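4.2 Folding on the bed: soft surfaces as domestic worktops

Of all the places where clothes get folded in the homes we studied, the bed surprised us most. We had gone in expecting tables. The housework manuals we reviewed in Section 2 recommend a firm, waist-high surface for folding, and several of our participants owned one and could tell us where it was. They folded on the bed anyway, and the more closely we looked at how they did it, the more we came to admire the practice as a skilled one.

Our material for this section comes from the 20 households of the second round, who kept laundry diaries through August and then walked one of us through an ordinary load, from basket to drawer. The diaries yielded 676 separate entries in which a garment was folded, hung, rolled or put back on the pile. Participants wrote them in their own words and at whatever length they liked, so some run to a paragraph and others say only "shirts, done". Both authors of the coding scheme read every entry. Where we disagreed, it was nearly always over what counts as finished, a question to which we return in 4.4.

The bed as a measured space

Participants spoke about the bed with a precision we hadn't anticipated. A fitted sheet pulled taut was "ready"; a bed with the doona or quilt still on it was "too deep", and things "sank". One father of three, working through school uniforms, drew the edge of his hand along the side of the mattress to show us where each shirt hem should go. He used the edge of the mattress as a straight line to work against, much as a dressmaker uses the edge of a cutting table. Another participant, a retired nurse, laid collars towards the far side of the bed and hems towards herself, every time, and was a little startled to have this pointed out to her (she then laughed and said her mother had done the same).

The headboard mattered too. In the diaries it turns up as a place to drape things that weren't quite dry, as a backstop for towers of folded towels, and as the boundary between "his end" and "mine". Győri's earlier work on the linen cupboard argued that storage furniture teaches people the dimensions of their own belongings. We would happily extend that argument to the bed. People who had changed from a double to a queen reported folding differently afterwards - wider spreads, fewer piles, and more garments laid out at once before any of them was closed up.

The cost of all this softness is that a mattress gives. Cotton jersey on a fitted sheet doesn't slide the way it does on laminate, and a hand pressed down to smooth a crease will often make another beside it. Participants had worked out a lovely range of answers. Some pulled outwards from the shoulders with both hands and never pressed at all. Some lifted the whole shirt, gave it a snap in the air and let it settle, accepting whatever landed. A few folded in the air against the chest and used the bed only for stacking, and these people tended to describe themselves as fast. We didn't time anyone and can't say whether they were.

The T-shirt problem

If the bed is the worktop, the T-shirt is the everyday test piece. It appears in the diaries far more often than any other garment, and it was the one people chose when we asked them to show us "something ordinary". It has no buttons or placket to line up by. What it does have is a collar that wants to curl, two short sleeves that bunch as soon as the body moves, and a hem that gives away every misalignment further up.

We found it useful to separate three states that participants themselves kept apart, though with many different names for them. The first is the heap, in which the garment has no visible front or back. The second we call the spread: the body lies open and mostly flat, but some part of it, usually a sleeve or the collar, is still gathered. The third is the fold proper. Our early coding had only the heap and the fold, and it was Imre Győri who noticed, reading the diaries a second time, that so much of the effort people described fell between the two. "Got it flat except the arm" is one entry. "Flat enough" is another, and it recurs in several hands.

The spread deserves more attention than it has had. It's where people make their decisions: whether the shirt is clean enough to go away, whether it belongs in the drawer or the rag bag, whether that sleeve is worth the bother. It's also where they can stop. Several participants left garments in the spread state for an hour or overnight, particularly when a child woke or the phone rang, and picked them up later with no sense of having abandoned the job. Figure 7 shows a T-shirt in this state on a fitted sheet.

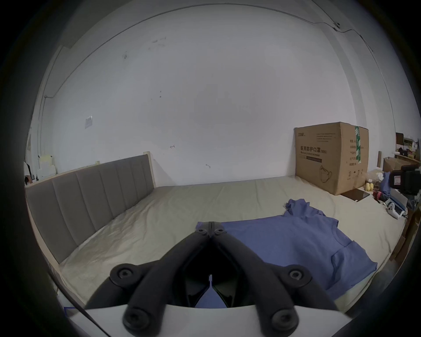
Figure 7. A blue T-shirt in the spread state: the body is laid out flat but slightly rumpled, with the collar and one sleeve still bunched.

What the sleeve tells us, in particular, is the direction a person intends to work in. Those who began at the collar dealt with the sleeves first and treated the body as the easy part. Those who began at the hem let the sleeves look after themselves until the last turn, then tucked them in behind. Neither group had much patience for the other's method. In the two households where partners shared the folding and worked from opposite ends, each had quietly taken over particular garments, and the T-shirts had gone to whoever minded creases more.

Colour and cloth came into it as well. Participants told us that mid-blues and greys showed soft creases less than black or white did, and that a pale sheet underneath made it easier to find the edges of a dark shirt. We can't confirm the first claim from our own material, but the second fits well with what people did: four diary keepers moved dark clothes off a dark quilt before starting, and one turned the quilt over.

Limits of the bed as a worktop

None of this should be read as a claim that the bed is the best place to fold. It's low, and participants with sore backs said so plainly. Some knelt, some sat on the mattress beside the pile and tilted everything towards themselves, and one dragged in a kitchen stool. The bed is also needed again by evening, which gives the job a deadline that a table in the laundry doesn't. Vörös has described this elsewhere as borrowed furniture, and the phrase suits our diaries beautifully. Piles were carried to a chair at ten at night, slept beside, and carried back in the morning.

Nor can we say much about homes with no bedroom door to close, or where the bed is a sofa until bedtime. Two households in the first round lived this way and both folded on the floor, on a towel. We'd very much like to return to them. Their towel was always the same towel, and it was kept folded on top of the machine between loads - a small piece of furniture in its own right, and one that our present categories don't yet know how to count.

The next section follows the garments off the bed and into the drawer, where the spread state disappears and a different set of disagreements begins.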